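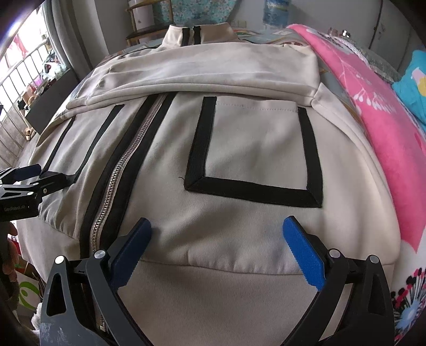
Coat and Bedding Drive: What We Need and How It Will Run

The coat and bedding drive opens this week at the Loltow Street hall and runs until the shelves are full or the first hard frost, whichever comes first. Last winter we gave out 108 coats and ran short of adult mediums before the end of the season. Children's sizes were fine. We had more toddler snowsuits than we could use and passed the extras to the school in Jarkley.

Olumide Chukwu is running the sorting room again. He asks that people read the list below before they bring anything in, as it took two full evenings last year to deal with bags that had not been checked.

What we can take

Adult coats and jackets in all sizes, but mediums and larges most of all. Light jackets are welcome too. A lot of people who come to us work indoors, wait outside for the bus, and want something they can wear under a raincoat. Zippers should run from bottom to top without catching. If the pull tab is missing but the slider works, bring it anyway, as we have a box of spare tabs.

Sweaters and fleeces, washed. Hats, gloves and scarves, new or nearly new. Boots only if they come as a pair, tied together by the laces.

Flat sheets, fitted sheets, pillowcases and blankets. Twin and full sizes go fastest. Please write the size on a piece of masking tape and stick it to the folded sheet. Patterned sheets are fine, and they don't have to match the pillowcases.

What we can't take

Pillows, mattress pads, electric blankets, and anything with a broken zipper that needs a full replacement. We had a tailor who did these for us at cost, but the Symonenko shop closed in August and we have not found anyone else. If you can put in a zipper and would do a few a month, talk to Olumide.

We also can't take comforters that won't fit in a home washer. The big machines at the Hundness laundromat are out of our budget this year.
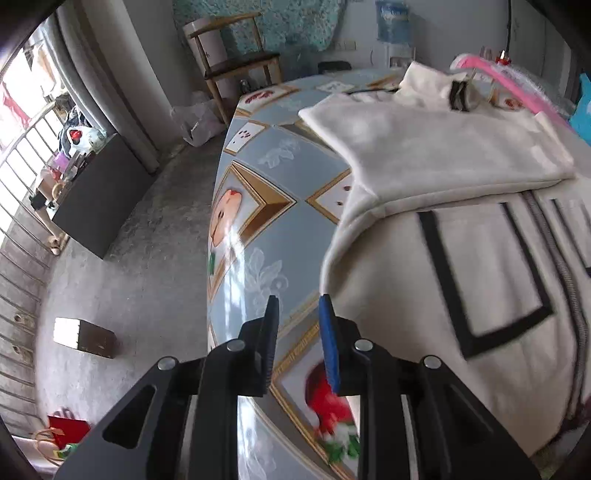

Getting things ready

Wash everything, even if it has been in a closet and looks clean. Unscented soap is best. Dry it all the way through, and check the cuffs and the collar, where damp hangs on longest.

Go through the pockets. Last year we found house keys, a hearing aid battery, a library card and 12 dollars in quarters. The keys were claimed. The quarters went into the coffee can.

Close the zipper before you fold a coat. Lay it face down, bring the sleeves in to the back, then fold it up from the hem. Coats that come in on hangers take up too much room on the tables, and we end up with a pile of hangers that has to go somewhere.

Use paper bags or boxes if you have them. If you use plastic bags, leave the top open.

Where and when to drop off

The side door of the hall will be open on 06/11/2021 from 9 until noon, and every weekday evening after that from 5:30 to 7. Please don't leave bags on the step when the door is shut. Two of them got rained on last fall and had to be thrown out.

If you can't get to the hall, Njoroge Nyanda has offered to pick up from anyone in Jarkley or along the river road. He has a small van and needs a day's notice. Leave your name and street on the sheet by the phone, or call the hall and someone will write it down for you.

Help in the sorting room

We need four people each evening for the first two weeks, then two. The work is mostly checking, folding and putting things on the right table. You will be on your feet for 90 minutes, though there are stools for anyone who wants one. The room is cold until the heater catches up, so dress for that.

We could also use someone on the first morning to stand at the curb and point cars to the back lot. The front spaces belong to the dentist, who was patient last year and should not have to be patient again.

Giving out

Coats will be given out from the main room starting two weeks after we open. No forms and no proof of address. People pick what they like from the racks and may take one coat and one set of bedding each. Families can take a set for every bed. If you know someone who needs a coat before then, tell Olumide and he will set one aside.

Money

Gifts of cash go toward new gloves and socks, which we buy by the case. A case of socks costs us 70 dollars. Checks should be made out to the hall with "coats" on the memo line. Anything left over at the end of the season stays in the coat fund.

Still missing

One of the rolling racks went out on loan in the spring and has not come back. It is gray with a strip of green tape on one leg. If it is in your garage, we would like to have it back before the racks get set up. The same goes for the long extension cord.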